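4.2 Collecting the door episodes

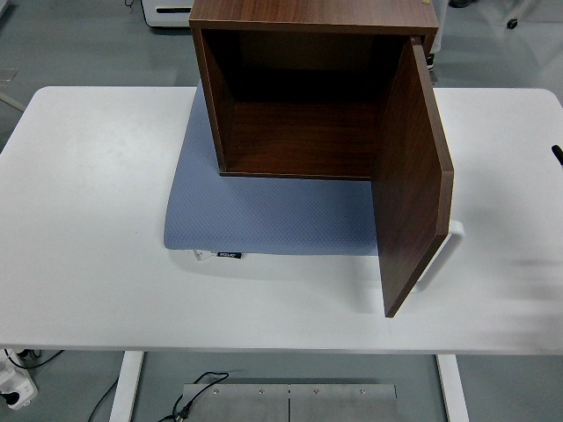
Figure 3. Cabinet station at the Flemosville site, with the door open.

The door tasks make up the smaller part of the Pova set, and they took longer to gather per episode than anything else. Each episode covers a single action, either opening or closing, and is recorded as one continuous run. We kept opening and closing as separate tasks with separate instructions. In an early version they were joined into one long episode, and the policy trained on those tended to stop halfway with the door open.

The cabinet is a small wooden unit with a single door hinged on the right as seen from the operator's side. During collection it stands on a seat cushion on top of a white table. The cushion raises the cabinet slightly, so the lower corner of the opened door can swing out past the cushion and over the tabletop. It also means the cabinet can shift a little when the door is pulled hard. We left this in. A cabinet that is clamped down gives cleaner data, but the policies trained on our clamped set (Section 5.3) pulled with far more force than needed and did poorly when the clamps were removed.

Operators worked in blocks of 50 episodes, followed by a break. Before each block, the cabinet was moved to a new position on the table and turned by a small angle. Positions were drawn from a list made in advance, and the operator was shown only the next entry. For opening episodes the door started fully closed. For closing episodes it started at one of 11 preset angles, set by hand with a paper guide that was removed before recording began. The inside of the cabinet was kept empty in all door episodes. Episodes in which objects are placed inside belong to the Talpur subset and are described in Section 4.4.

An episode was kept if the door reached its target state and the cabinet stayed upright. We did not throw out episodes with a missed first grasp, as long as the operator recovered without outside help. These make up a fair share of the closing data - the edge of the door is thin and easy to miss from the side - and Section 5.2 shows that removing them hurts the result. A further 123 episodes were dropped in review, mostly because the recording had started late and the first part of the reach was missing.

After review, the door subset holds nearly 4,000 episodes. Opening and closing are close to balanced. Lighting was not controlled, and the floor and the area behind the table were left as they were on the day. People walk through the background in some recordings, and cables and equipment are visible on the floor in many of them. We did not mask any of this out.

All episodes were labeled with the Brulow tool, using one text instruction per episode and a mark at the moment of first contact with the door. Two labelers worked on each block. Where their contact marks differed by more than a few frames, the earlier one was used.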